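Workshop notebook, March
Bench 2, adhesive and label stock trials

Start 7:40 am. Carried over from last entry: label peel on the returnable containers. Castley want a label that stays on through the wash line and comes off by hand at end of rental. Current stock does neither well. Three adhesives under test, marked A, B and C on the rolls. A is the existing one.

Surface prep for all coupons the same as last time. Wipe with isopropyl, lint-free cloth, one direction, leave ten minutes. Brayden did the first half of the set with the old cloths before I caught it, so those are marked with a red dot on the back and kept separate. They may still be useful as a dirty-surface case.

32 coupons in the main set. Painted steel and bare galvanised, split evenly. Labels applied with the 2 kg roller, two passes each way, no extra thumb pressure at the corners. Garnet asked why the corners matter so much. In the last batch nearly all the lifting began at a corner and then followed the edge, so pressing the corners harder than the rest would hide what we are trying to see.

Soak. Bath at 60 degrees with the Prekance detergent at line strength. Thermostat on the bath overshoots on first heat, so bring it up with no coupons in and wait for it to settle. Total dwell 2880 minutes, in two blocks with a rinse between. I would have preferred shorter blocks but the bath is shared with Darcy's gasket work and he needs it in the mornings.

Results so far, peel at 90 degrees, hand gauge:

A on painted steel: edge lift on most coupons after the first block. Clean removal where it was still bonded.
A on galvanised: worse. Two labels came off in the rinse.
B on painted steel: no lift. Peel force too high for bare hands; face stock tears before the adhesive lets go.
B on galvanised: same, with residue.
C on painted steel: slight lift at corners only, removes in one piece.
C on galvanised: mixed. 9 coupons re-run, not yet read.

Peel gauge reads low against the reference weight. Correction applied to the table in the binder, not to the raw sheets. Whoever copies these into the report should use the binder.

Print durability is a separate question. The ribbon from Ulis smudged on C after soak but was fine on A and B. Could be plasticiser moving up through the face stock. Valentin thinks it is the print head temperature and wants to run the same file two steps hotter. Cheap to check, so he can have the offcuts.

Label position. The present drawing puts the label on the long side, centred. Murray would like it moved up toward the rim so it can be read when containers stand close together on a bench or shelf. 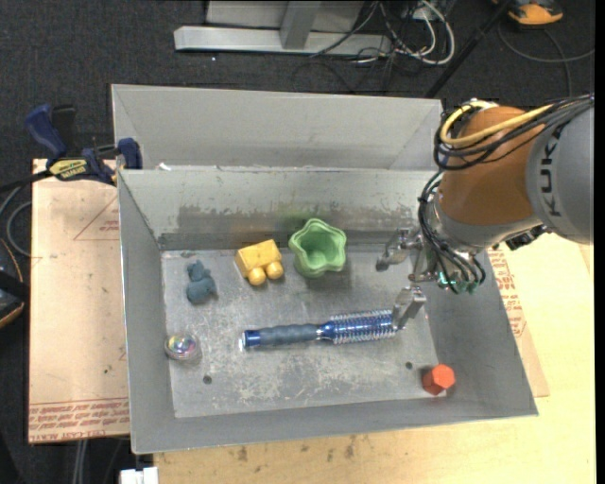

Moving it up puts the top edge of the label nearer the rolled lip, and on the wash line that is where the spray hits hardest. It also gets the most hand contact. My preference is to keep the drawing as is until C has been through a full soak in both positions. Murray to send the revised height before we cut more stock.

Stock on hand: 204 blanks of C, one part roll of B, plenty of A. Fleury quote for more C has a lead time of three weeks — order goes in once the galvanised re-run is read, unless that looks bad.

Side note on cutting. The guillotine is leaving a burr of adhesive on the blade with C. Wipe it every ten cuts or the next label picks up a tacky edge, which then collects lint and looks like lift under the loupe. I misread two coupons this way and have struck them from the sheet.

To do:
Read the C galvanised re-run, same gauge, same operator.
Red dot coupons into the bath when Darcy is finished.
Check bath concentration with fresh strips. The open pack is past date.
Ask Castley whether end of rental removal is done warm or at room temperature. Changes the whole comparison for B.
Return the 2 kg roller to the cabinet in the print room.

Stopped 4:15 pm. Bath left on, lid down, tag on the switch.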